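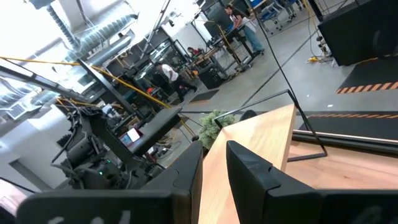
Mesa Cakia de listones, tablero claro

La Cakia es una mesa de trabajo con tablero de madera clara, formado por listones largos encolados de canto. La veta queda a la vista y el tono cambia un poco de un listón a otro, de modo que no hay dos tableros iguales. La fabrica Bomell en su taller de Palacios y se sirve con o sin perfil negro de aluminio en el contorno.

El tablero tiene un grosor de 40 mm y sale de fábrica lijado y con una mano de aceite incoloro. Conviene dar otra antes del primer uso y repetir cuando la superficie empiece a verse mate. No lleva barniz. Las marcas pequeñas se quitan con lija fina, siempre en el sentido de la veta, y aceite encima.

Perfil perimetral

El perfil es de aluminio negro y recorre los bordes del tablero. Permite atornillar equipos y soportes sin taladrar la madera. Los tornillos y las tuercas van en bolsa aparte. Quien compre la mesa sin perfil puede pedirlo después, indicando la referencia 328 - el montaje en este caso corre a cargo del cliente.
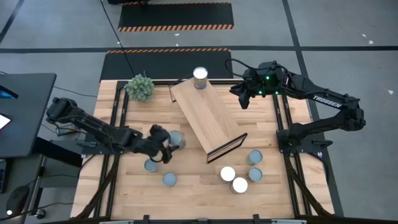 El tablero sirve para clasificar botes, preparar pedidos o montar piezas pequeñas. Los botes cilíndricos se apoyan bien de pie, y los de tapa blanca y los de tapa gris azulada se distinguen sin problema sobre la madera clara. Una tabla suelta apoyada en un borde hace de rampa baja. La tabla no se incluye con la mesa, pero Bomell vende recortes Priletti a 9 euros la unidad.

Datos del producto

Referencia: Cakia 328
Grosor del tablero: 40 mm
Acabado: aceite incoloro
Perfil: aluminio negro, opcional
Carga repartida recomendada: unos 100 kg
Montaje: dos personas

Limpieza

Paño húmedo bien escurrido y jabón neutro. Secar enseguida. No usar lejía, amoniaco ni estropajo metálico. Si se derrama algo junto al perfil, hay que pasar un paño por la junta, donde el líquido suele quedarse.

Entrega y consultas

El tablero y las patas viajan en bultos separados. Revise los cantos antes de firmar el albarán - los golpes de transporte suelen estar ahí. Para medidas especiales, pregunte por Hermenegildo Becerra en el taller. De repuestos y pedidos de perfil se ocupa Iddrisu Mensah.

Ficha revisada el miércoles, 29 de marzo de 2023. Los pedidos anteriores a enero llevan el perfil antiguo, que no admite las tuercas actuales.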